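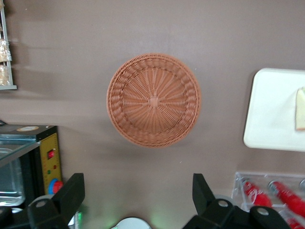 ### 3.2 The basket as a stopping place for bread

When we began the Drirnodo study we were mostly interested in the loaf and the roll, and in how long people in shared kitchens were willing to keep them. Containers came into our notes almost by accident. A diary keeper in Duvik would write that the rolls had "gone back in the basket," and another, a few pages on, that the basket had been put away and the rolls were now "just on the side," and after a month of reading such remarks we found that we were talking about baskets at every meeting. The present section is the result of those conversations, and we hope the reader will forgive us for spending some time on so homely an object.

Diaries were kept in 28 kitchens during May, and in all they gave us 564 entries in which bread, rolls or pastries were moved from one container or surface to another. We coded each entry by where the food came from and where it ended up. Bags were by far the most common starting point, and that will surprise very few people who buy bread. The end points were more varied: plates, boards, trays, the bare counter, a second bag, and the basket.

The type of basket that turned up most often in the diaries was a round one, open at the top and without a lid or handle. Figure 1 shows a basket of this general kind, empty on a brownish surface. It is made of orange-brown, rattan-like strands, with a thick braided rim and a ring of looped weave just inside it. The spokes of the floor run outward from a small square knot in the middle. We mention the weave with some care, as it came up again and again in what people told us. Crumbs settle between the strands of a floor like this one, and our diary keepers had firm opinions about them. A few lined the basket with a napkin every time. Others turned it over the sink and gave it a good knock, and one wrote, rather fondly, that hers "has never really been clean and has never really been dirty either."

Whether the strands were plant fiber or plastic mattered less at the table than we had supposed. Vedier, in her earlier work on table linens, makes the point that guests judge a covering by its color and its folds well before they touch it, and we think the same is true of baskets. Where the material did matter was at the dishwashing stage. Plastic wicker was rinsed under the tap without a second thought -- natural fiber was wiped, grumbled over, and left by a window.

Bags deserve a word too. The clear bag is a generous thing in its way, in that it lets everybody see what is left, and the two clear bags of baked goods resting on the wire rack at the left of Figure 1 would have been coded under "visible storage" in our scheme. Food in visible storage was looked at often and moved seldom. Once it had been tipped into a basket, however, our diary keepers treated it as already offered, and it was usually finished at that sitting. Choo calls this the "open hand" effect in her study of office fruit bowls, and we have borrowed the phrase with pleasure.

We had planned to treat trays and boards together with baskets, and the first draft of the coding sheet did so. Noemi Lombardi, who read the diaries from the larger kitchens, persuaded us to separate them. A flat white piece such as the one to the right of the basket in Figure 1 might serve as a tray or as a cutting board, and the diary keepers themselves used the two words for the same item from one morning to the next. Rolls placed on something flat were generally about to be cut, filled or warmed. Rolls placed in a basket had, so to speak, arrived.

There were exceptions, of course, and we would not like to make the pattern sound tidier than it was. In 4 of the kitchens the basket was used for onions, keys or mail and seldom saw a roll at all, and some 20 entries could not be coded under any heading because the writer had simply put "moved the bread." We have kept these in the totals given in the next section, where the coded movements are set out by time of day.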